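Does Jewelry Really Bring Good Luck?
A Question Box page for young readers
by Remedios Manalo
13 May 2025

People have been wearing things on their wrists for a very long time. Strings, shells, beads, metal rings, braided cord. Ask why, and you will hear plenty of answers. Some people say a bracelet looks nice. Some say it reminds them of a person. And some say it keeps bad luck away, or helps them sleep, or makes them better at math.

Let's be careful with that last group.

What is a claim?
A claim is something a person says is true. "This bead is black" is a claim, and you can check it by looking. "This bead makes you calm" is a claim too, but looking won't do the job. You need a test.

Here is a sad little fact about tests: one person is not enough. Suppose your cousin puts on a jade charm and then wins a race. Did the charm do it? Maybe your cousin is fast. Maybe the fastest kid in school had a cold. To find out, you would need a lot of races, some with the charm and some without, and the runners shouldn't know which is which.

A reader named Jianguo Tang wrote to us from Bostville. He had seen a bracelet for sale at 85 dollars, and the card that came with it said the stones were "full of energy." He wanted to know what kind. Good question, Jianguo! Light is energy. Heat is energy. A moving baseball has energy. If the card doesn't say which kind, or how anybody measured it, then the card hasn't told you anything yet.

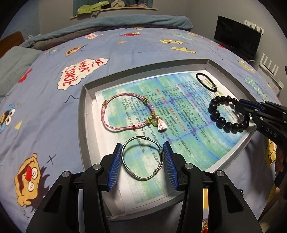 So what can we say about bracelets without guessing? Quite a lot. Let's start with what they are made of.

Metal wire. Silver is soft for a metal, so a jeweler can bend thin wire into a loop and wind the ends around to hold it. But plenty of shiny gray things are not silver. Steel is shiny and gray. So is tin. A color can't tell you the name of a metal, even when the seller sounds very sure.

Jade. Two different minerals get called jade. One is jadeite and the other is nephrite. Both are tough, which means they are hard to break. Many people think jade is always green, but it can be white, lavender, yellow or even black. Glass can be green too, and it costs a lot less. Experts use tools to tell them apart. Some people say real jade always feels cold. Plenty of other stones feel cold, and so does glass, so I wouldn't bet my lunch on that one.

Wood. A wooden bead is light for its size. Black wooden beads may come from a tree with dark wood, such as ebony, or they may be ordinary wood with dye on it. Asking is fine. Believing the first answer is up to you.

Cord. Braiding makes a cord stronger because the strands share the pull. You can check this one at home with yarn. Pull on one strand until it snaps, then braid three of the same and pull again.

But my grandma says it's lucky
Then be kind about it. A charm from somebody who loves you can matter a great deal, and wearing it may make you feel braver. That feeling is real. Whether the stone caused it is a separate question — and you can keep the bracelet while you think it over.

In many families, a red string or a piece of jade is given to wish a child well. A wish is not a claim, so there is nothing to test.

Try this
Get a coin and a bracelet. Flip the coin 200 times while wearing the bracelet and write down how many heads you get. Take the bracelet off and flip 200 times more. The two numbers probably won't match exactly. Before you shout that you've found magic, do the whole thing again on another day and see if the difference goes the same way. Ariel Salazar's class tried it last October and argued about the results until lunch.

Words to know
Claim: something a person says is true.
Mineral: a solid material that forms in nature, such as quartz.
Nephrite: one of the two minerals called jade.

Next time: Do magnets in bracelets do anything?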